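Lolwood Community Help > Workshop & Garage > Work Surfaces

Wood board on top of a perforated metal work table – good idea or will I regret it?

Posted by madimlow_maker
3,451 views

Hi all, and thank you in advance for reading, because I know I tend to go on a bit.

We moved into a new unit over in Madimlow in July and inherited a big, heavy, dark blue work table with a grid of round holes all over the top. It's a lovely solid thing and I'm thrilled to have it, but small parts keep disappearing down the holes, anything I slide across it catches, and pencil work on paper is hopeless (I have poked through more sketches than I care to admit). My kids come by after school and like to spread things out on it too, and they've lost beads, screws and one very important plastic dinosaur hat.

So I'd like to lay a wooden board on top, something pale and smooth, that I can lift off again when I need the holes for clamping. My questions are these. Do I bolt it down or just let it sit? Does it matter what sort of wood? And will a board that's flat today still be flat by winter, with the heater going in there? I have $300 set aside for this and would be very happy not to spend all of it.

I should say that I'm handy enough with a drill but I have never glued up a panel in my life and I'm not sure I want to start now.

Posted by sestent_sue

Oh, I do love these tables! I have worked at one for years and I'm so glad you're keeping yours.

First off, I would buy a ready-made edge-glued panel and skip the gluing. They come in nice pale woods, the strips are already joined and sanded, and all you have to do is ease the edges and put a finish on. Lumber yards will usually cut one to size for you if you ask kindly. Mine came to less than half of what you've set aside, and that included the finish and a packet of sandpaper I still haven't got to the bottom of.

Second, make it smaller than the table. I know it's tempting to cover the whole top, and that's what I did the first time, and I was sorry. With the board right out to the edges I couldn't get a clamp on anything, and every time I leaned against the table the whole board crept. If you leave a margin of table showing on all sides you have the holes right there when you want them, you can get your fingers under the board to lift it, and you've got somewhere to drop a couple of pegs to stop it wandering.

On bolting, please don't, or at least not tightly. Wood wants to move across the grain as the seasons change, and if you pin it down hard at all four corners it has nowhere to go, and then you get a cup or a split. I put short wooden dowels into the table holes snug against the front and back edges of the board, with a little breathing room – the thickness of a playing card or two is plenty on mine. It stays put and it lifts straight off.

As for staying flat, the big secret is to finish both faces the same. People put three coats on the top and leave the bottom bare, and then they're surprised when it curls up like a potato chip. Whatever you put on the top, put on the underside, and don't forget the end grain, which drinks up more than you'd think. I like a plain matte water-based finish, since oil made mine go more yellow than I wanted and I do love that pale look.

Posted by tapsell18

just use mdf. cheap, flat, throw it out when it gets gross. screw it down and be done

Posted by sestent_sue

MDF is a fair option for the flatness! I would keep it away from spilled drinks, though, and with children around that may be asking a lot. Mine swelled at one corner after a mug of tea and never went back.

Posted by bench_and_biscuits

I'm going to mostly agree with Sue, and add a few things from our own setup, which is very close to what you're describing (same dark blue, same little round holes, which made me smile when I read your post).

We went with a light maple-looking panel laid flat on the table, with the perforated top still showing all the way around. I can't tell you how much nicer it is for anything small. Shapes and blocks stand up properly on it, so the red cylinder and the red cube and the yellow hexagon one all sit there without a wobble, and bright colors are so much easier to pick out on pale wood than they ever were on blue with dots.

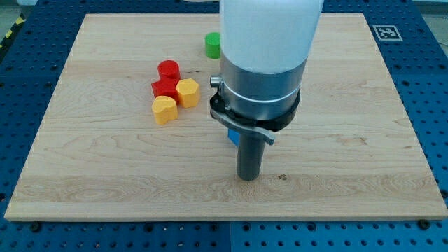

Now, the grain. If you can choose your panel in person, do, and take your time about it. Hold it up and look down the length like you're aiming an arrow. Ours has a fine wavy figure and you can just make out where the strips join, and I rather like that, but I turned down several others in the stack that already had a twist in them. A twist won't come out, whatever the fellow at the counter tells you.

Let it sit in your workshop for a week or two before you cut or finish it, on edge or up on a few sticks so air gets to both sides. I know it's dull to wait! But your unit is going to be drier than the store once that heater is on, and it's better for the board to do its shifting early.

For slipping, we cut up some of that rubbery shelf liner and laid it between the board and the table. It costs next to nothing and it also stops the gritty scraping sound when you move the board, which used to go right through me. If you use dowels as well you'll have no trouble at all.

And one last thing, sand the front edge over gently so there's no sharp corner where your forearms rest. I went up to fine paper on ours and it's a pleasure to lean on.

Posted by madimlow_maker

You are both wonderful, thank you. I'm going for the panel, cut smaller than the table, with dowels and shelf liner, and finish on both sides. I'm off to look through the stack at the lumber yard and I'll bring the kids along to do the squinting. We're still looking for the dinosaur hat.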